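Rancombe Two-Arm Home Helper
Upright household robot with two five-fingered hands, from Prorkeck

Product overview

We get the same question almost every time someone calls the showroom, and it's a fair one: can it do the dishes yet? The short answer is that it can do a good part of them, in a kitchen it has been taught, at a pace that would drive most of us up the wall if we were standing there waiting. The longer answer takes up the rest of this page, and we hope you'll read it before you put down a deposit, as we would much sooner sell you the right machine a year from now than the wrong one in February!

The Rancombe is built around the idea that a home shouldn't have to be rearranged for the helper. It has two arms, each ending in a hand with five jointed fingers, so it can take hold of the same handles, cups and spoons you do. We tried simpler grippers on earlier models (some of our longtime customers still have one, and are fond of it), and they were fine with boxes and bottles, but a kitchen drawer is full of thin, flat, slippery things that want fingers.

What it does well

Putting cups and plates into a dishwasher rack, one at a time. Taking clean ones out and setting them on a counter. Wiping a flat surface. Picking up clothes and toys from the floor and dropping them in a basket. Carrying light items from one room to the next, provided there are no stairs in between. Each chore is taught in your own home during the setup visit, and the Rancombe then keeps it in memory. There is room for 200 taught chores, and we have yet to meet a household that filled it.

Utensils deserve a word of their own, since they come up so often in your letters. A spatula or a serving spoon has to be picked up, turned the right way and lowered between the tines without knocking over whatever is already standing there. The current hand handles this far better than the last one did, though it still likes to take its time and will now and then stop and ask for help.

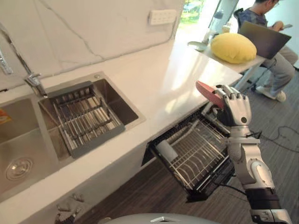

Rancombe at the sink and open dishwasher, flat utensil in the right hand, one white cup in the rack.

What it doesn't do yet

It won't scrub a burnt pan. It won't decide for you whether the good knives belong in the machine. Wet glass is still a weak spot, and we ask owners to keep stemware and anything they'd be sad to lose out of its reach. Folding fitted sheets is beyond it (it's beyond several of us, too). If your dishwasher has a stiff door or a drawer that sticks, plan on opening it yourself and letting the robot take over from there.

Please stay within earshot while it works. Most owners tell us they settle in with a book or some email nearby and look up when it chimes, and that seems to us a sensible way to live with one for now.

For shops and small kitchens

Café owners and small workshops have been asking about the Sandhu stand, which lets the same upper body work at a fixed bench. It suits slow, steady jobs such as sorting returned trays or loading parts into a washer. It isn't fast enough for a lunch rush, and we'd steer you to an ordinary conveyor for that.

Details

Arms: 2
Fingers per hand: 5
Joints per arm: 7
Taught chores in memory: 200
Rated hand cycles before first service: 2000
Hand covers: Laltex, washable, sold in pairs
Setup visit: included
Fixed bench stand: Sandhu, sold separately

Ordering

The Rancombe is made to order. A deposit holds your place, and it's refundable right up until the setup visit is booked. If you'd like to see one at work first, bring a few of your own dishes to the showroom, the awkward ones especially, and we'll put the kettle on.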